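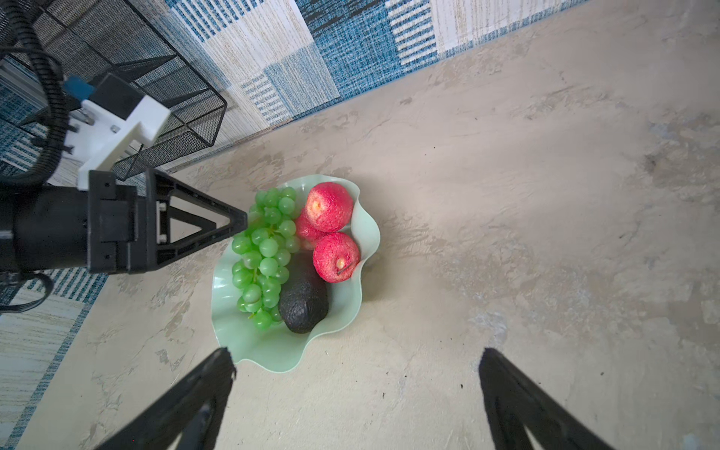
Hiwot Moges has been buying fake fruit for longer than she has been selling it, and she still gets excited about an avocado. She dresses rooms for a living, mostly rental apartments and model homes, and when I asked her what she looks at first in a room she went straight for the fruit bowl. "Everybody thinks it's the sofa! The sofa is too big to look at. Your eye wants something small and colorful to land on." The bowl she likes best at the moment is mint green with a ruffled rim, and in it she puts a bunch of pale green grapes, three red apples with speckled skin, and one avocado so dark it is nearly black. The avocado is what makes the whole thing work, she told me, and she talked about it for a good ten minutes before I got to my second question.

We met on Apr 24, 2024 at her storage unit in Jutotport, which is stacked to the ceiling with things most of us would call clutter. Lamps, trays, books with nice spines, a truly alarming quantity of lemons. She rents the unit from Heinonen, a moving company that used to keep pianos in it, and the door is wide enough to bring in a van load without unpacking it first.

She started out at a flower shop in Brevov, where she was supposed to learn wreaths and ended up running the shelf of silk and plastic things in the back. "I was a terrible florist. Fresh flowers made me nervous, they were dying the whole time I was working on them. Then one day in January a box of artificial pears came in and I thought, oh, these I can take my time with."

Her first staging job came through a customer at the shop who was trying to sell a condo. She filled one bowl, set one table and hung a mirror. The owner liked the bowl so much that she kept it, and Hiwot went home without her pears.

What makes a good fake

I wanted to know how she tells good fruit from bad, because to me it had always been a question of price. She shook her head at that. Some of the cheapest pieces she owns are the best ones.

"Look for the mistakes. A real apple is not one red. It has freckles, it has a yellow patch at the bottom, sometimes the skin is a bit tired. If the factory bothered to put that in, buy it, I don't care what it costs. If it's smooth and shiny all over like a Christmas ornament, leave it there."

Grapes are the opposite, in her opinion. Grapes should shine.
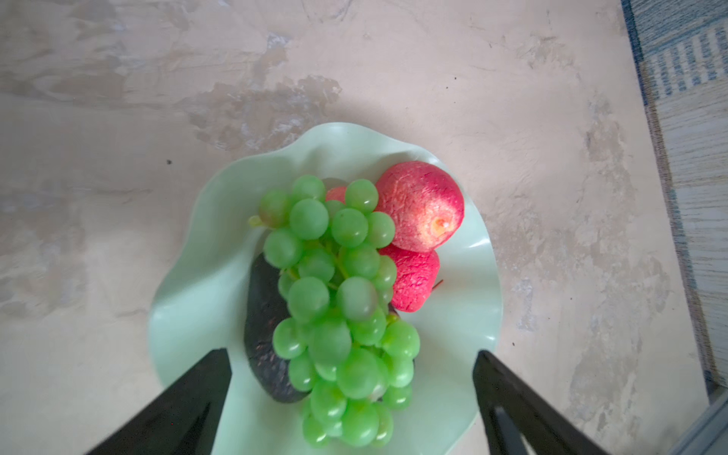 "You want light going into a grape," she said. "If it's a dull, solid color, it's a bead. And I always bend the stalks a little before I put a bunch down, so it slumps. Grapes are heavy. A real bunch never sits up straight and poses for you." She did an impression of a bunch of grapes sitting up straight, which I wish I could reproduce here.

She has over 200 pieces of fruit in the unit, sorted by color in drawers. Lemons and limes get the most use, pears the least. Bananas she won't touch. She has tried five kinds and says every one of them looked like a toy telephone.

The bowl comes first

Her method, if you can call it that (she wouldn't), begins with the bowl. She carries an empty one into the room and moves it from place to place until she likes it, and only then decides what goes in. A plain bowl can take a mix of colors. A bowl with a lot going on at the edge, such as a scalloped or ruffled one, gets two or three kinds of fruit and no more.

"People fill it like they're feeding a football team. Stop! Let me see the bowl. If you bought a pretty bowl with a wavy edge, why are you burying it?"

The color of the bowl matters to her more than the shape. Mint is her current love, and before that it was a mustard yellow that she now finds embarrassing. Mint goes with red because the two are nearly opposites, and it goes with green because it is green, only sleepier. White she calls safe, and she doesn't mean it as a compliment.

Then there is the surface underneath. A mottled gray-beige, the sort of finish that looks like old plaster or concrete, is her favorite thing to put a pastel bowl on. Glossy black she avoids, for the fingerprints. Patterned tablecloths are a maybe. She once did a whole dining room around a striped cloth from a market in Heltau and was very happy with it, and the buyers asked for the cloth.

Big pieces go in first, she explained, and they should lean on something. An avocado lying flat at the bottom looks dropped. Tilt it, let an apple rest against it, and drape the grapes last so they hide the gaps. She does it all by hand in 2 minutes and then walks out of the room. When she comes back in, she changes one thing. She always changes one thing, even when she liked it.
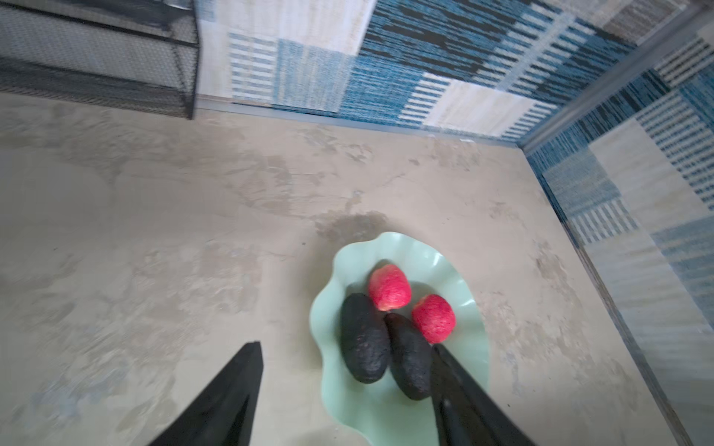
Dust, sun and other enemies

Keeping the stuff clean is most of the job. Hiwot washes smooth fruit in the sink with dish soap and dries it on a towel overnight. The textured pieces get a soft toothbrush, avocados above all, as their skin holds on to dust like nothing else she owns. Foam fruit never goes near water. She learned that with a batch of peaches and doesn't like to discuss it.

Sunlight is worse than dust. Reds go first, then greens. She rotates anything that sits near a window and retires the faded ones to a box she calls the orchard, which her niece raids for her play kitchen.

I asked what a beginner should spend. She thought about it and said one bunch of grapes, a couple of apples and a dark something, an avocado or a plum, would do for years. She herself has spent a bit more than that. Last year it came to 2,000 dollars, lamps included, and she stands by every lemon.

Her busiest stretch so far was an apartment building in Brevov with 132 units, where she dressed the model homes and the lobby. She made every fruit bowl different. The developer had asked for them all to match.

"I said yes, of course, and then I did what I wanted," she said, already up on the stepladder, looking for a drawer of figs she wanted me to hold. They were wonderful figs, soft purple with a little split at the bottom, and heavier than I expected. She has been saving them for a kitchen with a green counter.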